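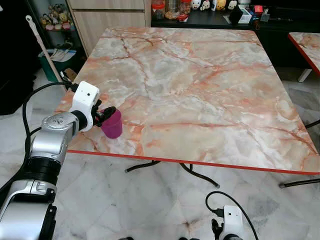 Drollano Two-Arm Table Service Unit

The Drollano is a two-arm unit for setting and clearing small tables in dining rooms, day centers and residential homes. It is supplied by Pandholm to operators who already employ dining staff and who wish to move part of the carrying and clearing away from them. The unit works alongside the existing team and is assigned to one group of tables at a time by the shift lead.

What the unit handles

The standard package covers plastic cups, stainless steel bowls, forks and spoons. Each item type is taught to the unit during installation, using the customer's own tableware. Glass, filled cups and hot dishes are excluded from the standard package and remain with staff at all times. Knives may be added on request after a separate site review.

Each arm ends in a gripper with jointed black fingers in a white housing. The two arms may be used together or singly, and either can be switched off while the other continues. Cables are routed outside the arm so that they can be inspected at the start of a shift and replaced without opening the housing.

Folding tables are supported. The operator should confirm that the legs are fully open before the unit is called to the table, and that no chair has been left in its path. Patterned and glossy tops require a longer teaching session, as the position of metal cutlery is harder to judge on them.
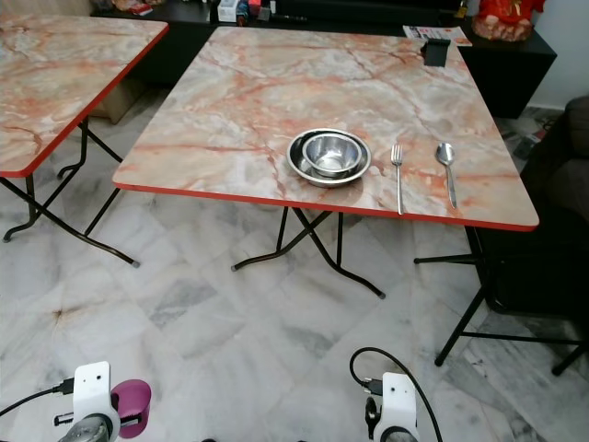

Place settings are stored as layouts. A layout records which items belong on the table, the order in which they are put down and the side on which the cutlery is placed. Two layouts are included in the purchase price. Further layouts may be made by any member of staff who has finished the operator course, and they are saved under that person's name so that questions can be directed to the right colleague.

Changes to daily work

Pandholm asks every customer to discuss the unit with dining staff before an order is signed. At the Wysocka residence, where the Drollano entered service in March, the house manager, Kazimiera Szewczyk, held these talks in small groups. The staff asked that the unit not be used while residents were seated, and this was written into the house rules. Clearing begins once the last resident has left the table.

Working hours at Wysocka were not reduced. The time released after the midday meal was moved to the afternoon, when residents had often waited for help with drinks. Bogdan Sobczak, who has worked in the dining room for many years, reports less bending and fewer trips to the wash area. He also notes that the unit is slower than an experienced colleague – a point that should be considered when meal times are close together. Staff still wipe every table by hand.

A new duty has been added as well. One person on each shift checks the grippers, cleans the fingers and records any dropped item. Wysocka pays a supplement for this duty, and Pandholm recommends that other customers do the same.

Training and support

The operator course lasts two days and is held at the customer's site. It is led by Prasert Jitpraphai and is open to up to 5 members of staff. No technical background is required. Gripper fingers should be cleaned with Tenside neutral cleaner, supplied with the unit, and left to air dry.

Service requests are handled by Gordon Landry at the Pandholm support desk. Spare fingers and cables are held in stock.

Page last revised October 11, 2025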